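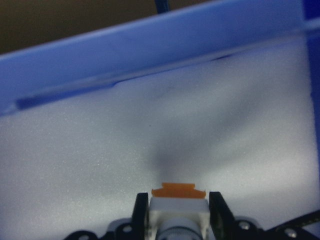

Two-finger grippers on a small arm: parallel or linkage type?
Handling and Grasping board, 9 replies, 4 shown

bench_registrar
Our department is reviewing end effectors for light sorting work and would welcome the experience of other members. Two candidates remain, the Makden parallel unit and the Fang linkage unit. Each completed 500 picks from a plastic bin under the same controller settings. The Makden recorded 112 missed grasps and the Fang 177. On these figures we are inclined to recommend the Makden.

tolworth_cell4
I would advise caution. A total of that kind conceals where the failures occurred. In our own work the linkage type was weaker close to the bin wall and at least equal elsewhere. May I ask whether the positions were recorded, and whether picks from the flat surface were assessed separately?

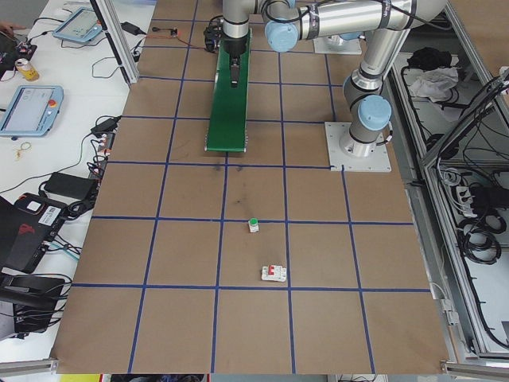
bench_registrar
Positions were recorded by grid square for the flat surface only. For the bin we hold the totals and the wrist camera footage, which could be reviewed. The flat trials used small parts, among them a circuit breaker, and the two grippers differed very little there.

hm_controls
I must disagree with the previous member on one point. Wall contact is in most cases a matter of approach angle, and that belongs to the controller and not to the gripper. We use the Arosance planner and limit tilt near the sides. I would not reject either unit before that has been tried.

tolworth_cell4
The tilt limit is a fair suggestion, although it costs reach in the corners. I maintain that finger width matters more. The Hiltorell narrow fingers are worth requesting on loan if the supplier permits it.

bench_registrar
Both proposals are noted. We shall repeat the bin trial in May with the tilt limit applied, at about 300 picks for each unit, and log the position of every miss. The transfer to the conveyor will be assessed with the belt stopped in the first instance.
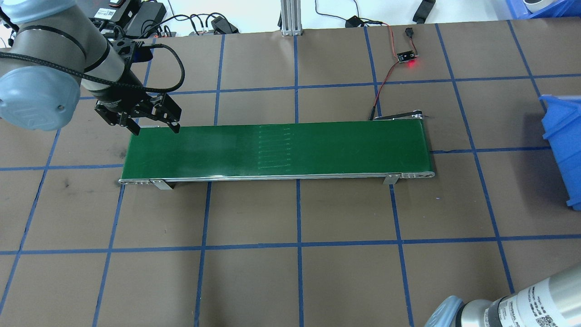 Related threads
Wrist camera or fixed camera for bin picking
Cable routing past the wrist joint
Controller settings for slow approach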